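3. How I ran the practice study

I should say up front that I came to this as a clarinet teacher first and a researcher a distant second. For years I told my students to practice slowly, and for years I had no idea what they did once the door was shut. So when Ikechukwu Amadi and I started talking about practice journals over lunch, I was mostly hoping he'd talk me out of it. He plays oboe, he's stubborn, and he did the opposite.

3.1 Players and setting

We worked with 12 woodwind players, all of them in their second or third year at the Brarside music program. Most were clarinetists (my studio, so I had some pull), and the rest played flute, oboe or bassoon. I left saxophone out, and I still get complaints about that in the hallway. My thinking was that the sax players at Brarside split their time between classical and jazz lessons, and I didn't want to compare two kinds of practice that hardly overlap.

Everyone kept up their normal lessons. I didn't ask anybody to practice more, and I told them so several times, and of course a few of them practiced more anyway! You can't hand a music student a journal and expect them to leave it blank. I'll come back to that in the discussion, as I think it colors everything.

The study ran for 6 weeks, starting at the end of August, when the fall juries were far enough off that people weren't panicking yet. Two of the players had band camp duties in the first week and started late. Their journals are shorter, and I kept them in.

3.2 The music

Each player got the same two short pieces, both written for us by Ladi Okonkwo, who teaches composition down the corridor from me. I wanted music that no one could look up. If I'd used a standard study, half the group would've played it in high school and the other half would've found a recording by dinner time. The first piece, Drundirgate, is slow and sits mostly in the middle register, with long phrases that punish you if you breathe in the wrong place. The second, Igwe, is quick and uneven, 62 measures with the meter shifting nearly all the way through. Ladi transposed both so that each instrument had a fair version, though the bassoonists will tell you theirs was the worst of the lot.

Players were free to learn the pieces in any order. I gave no tempo for Igwe beyond "lively" and no breath marks for Drundirgate. Those were real choices on my part, and I went back and forth on them. A marked tempo would have made the final run-throughs easier to compare, but it would also have told people what to aim for, and what they chose to aim for was the thing I wanted to find out.
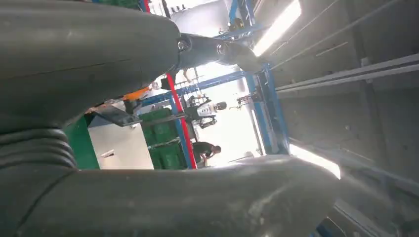
Figure 2. Two curved dark gray gripper fingers and a ribbed section of the arm, seen from close in.

3.3 The journals

I'd tried practice journals before with my own students and they'd always come back filled in the night before the lesson, in one color of ink, with suspiciously round times. This time I asked for much less. After each session the player wrote down what they'd worked on, one thing that had gone better, and one thing they'd do first next time. That was the whole page. No minutes, no ratings out of ten, no smiley faces (yes, I've used smiley faces).

We used a plain web form called Gritar, which a former student of Ikechukwu's had put together for a choir and was kind enough to lend us. It sent a reminder in the evening and that was all it did. Three people asked for paper and I gave them paper. I typed those entries up myself on Sunday afternoons, spelling mistakes and all, and I came to rather enjoy it.

The "first next time" line was Ikechukwu's idea, and I'll admit I thought it was fluff. I changed my mind when I began reading. A player would write "start at the bad measure, not the beginning" on one day, and on the next day's entry you could see whether they'd followed their own advice or gone back to the top of the page like the rest of us do. It gave us a link between one session and the next that I'd never had from a list of minutes.

3.4 Listening sessions

At the halfway point and again at the close, each player gave me a full run of both pieces in my studio with the door open and a music stand and nothing else. I recorded the sound only. Ikechukwu and I then listened separately, a few days later, with the files shuffled and the names taken off. I can recognize my own students by the way they start a low note, so "blind" is a generous word for what I was doing, and that's one reason I leaned on his notes when ours disagreed.

We marked three things for each run: whether the phrases held together, whether the rhythm stayed steady through the meter changes, and whether the player recovered well after a slip. The last one mattered most to me. Students who can't get back on after a slip often have a habit of stopping and restarting at home, and I wanted to see if the journals would show it. We didn't add the marks up into one score. We tried that on the halfway recordings and it hid more than it showed: a careful, timid run came out the same as a bold one with a wreck in the middle, and no teacher would treat those as the same playing.

3.5 Reading the entries

I read all the journals through twice before I sorted anything. On the third pass I started grouping the entries by what the player was trying to do, and I ended up with far plainer groups than I'd planned for. Some entries were about fixing a spot. Some were about getting through the whole piece. Some were about sound, with hardly a mention of notes. And a good many were about reeds, which any double reed player could've predicted and which I'd somehow made no room for in my notes.

Ikechukwu sorted a portion of the same entries without seeing my groups. We met, compared, and argued, mostly over entries like "ran it, fixed the end, ran it again," which could go in either of the first two groups. We settled on going by whatever the player mentioned first. It's a rough rule, and I'd want a better one in a larger study, but it let us treat everyone's writing the same way, and the players who wrote two words a day weren't pushed aside by the ones who wrote a page.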